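Partial payment on an invoice, how do I record it without messing up the reminders?

Posted in Billing & Getting Paid

Theerawat Nuchit
Tuesday, February 11, 2025

Hi all. Small alterations and laundry business, just me. Moved to Stetano in October for invoicing, before that it was Word docs and hoping. One customer, Pritchard, has an 18 day invoice and paid part of it by bank transfer. If I mark it paid the balance disappears. If I leave it, they get a reminder for the full amount, and they were not happy about the last one.

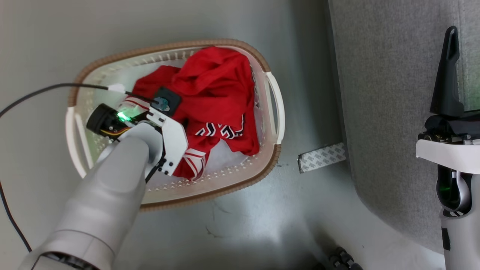
Tried editing the invoice total down to what's left, but then it doesn't match the PDF they already have. Also tried a credit note, that made it worse. Is there a proper way to do this? Can't find it in the help pages. I have 4 other customers who'll probably want to pay in bits too so need to get this right.

hemline_deb

Don't edit the total!! Your books will be off at tax time. Undo the credit note first, then:

Open the invoice, not the customer page

Go to Payments, then Add payment (mine was hidden under the little arrow)

Type in the amount you recieved and the date it hit your bank, not today's date
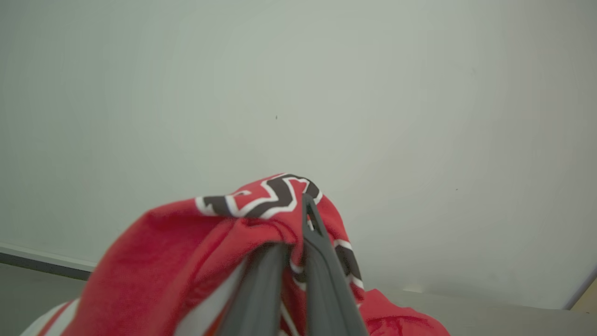
Save, and check the status says Part paid

Next reminder should show the balance only. If it still shows the full amount, your reminder template is probably using the invoice total field. Swap it for amount due. Took me almost 3 months to spot that one.

Arnex_user

just use Avura, does it automaticaly

quietledger

Agree with Deb, not much help switching software in the middle of an invoice.

Would add, pause reminders on that one invoice while you fix it. There's a toggle at the bottom of the invoice page. Then email Pritchard yourself, two lines, thanks for the payment, balance is X, due on X. Ask them to put the invoice number in the transfer reference next time, saves a lot of matching up later.

For the other customers, if you know they'll pay in parts, set up a deposit and a final invoice from the start. Two invoices, two due dates. I give 7 days on the deposit. Not sure if the basic plan lets you link the two together, mine does but I'm on the older pricing.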